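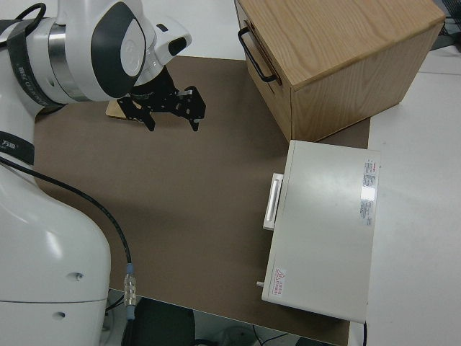 What we set out to do

Our class project was to find out how a small company gets paid when it won't take (or can't get) money from investors. Momov is a two-person firm that makes scheduling software for dental offices, and it has never raised a dime. Đạt Đồng and I picked it mostly because they answered our email, and the other two companies on our list didn't.

I figured we'd write about frugality. We ended up writing about customers who pay early, which I'd never thought of as a kind of funding before.

How the prepay deal works

Momov asks new customers to pay for 18 months up front, at a discount. The standard price is $300 a month, and an office that prepays gets the last two months free. So the company has $4,800 in the bank on day one and owes a year and a half of work for it. Đạt kept calling it a loan with no interest, and I kept saying the free months are the interest - we argued about that for most of August and I still think I'm right!

The catch is that the money's spent long before the work is done. Their first big cash crunch came when a dental group called Grukwood closed one of its offices and wanted the unused part back. The refund was $3,645, and they only had a little more than that in checking. They paid it, then skipped their own paychecks for a while.

What we did

We talked to both founders twice, built a cash flow sheet from the numbers they let us see, and compared it with Buner, a similar firm that sold a chunk of itself to a local angel group. Buner grew faster. It also has a board now, and its founder told us she spends a whole morning every month making slides for it (she wasn't thrilled about this).

Our sheet went through a lot of versions. The first one counted prepaid money as income the day it arrived, which made Momov look rich. Professor Hầu circled that cell in red and wrote "whose money is this?" next to it. We moved it to deferred revenue and the nice green line pretty much fell over.

What I'd change

I'd ask for customer interviews much sooner. We only reached one office that had prepaid, and the manager there mostly wanted to talk about the calendar colors. I'd also like to run the sheet with two refunds landing in the same month, but Đạt has the newest copy and he's still fixing the tax tab.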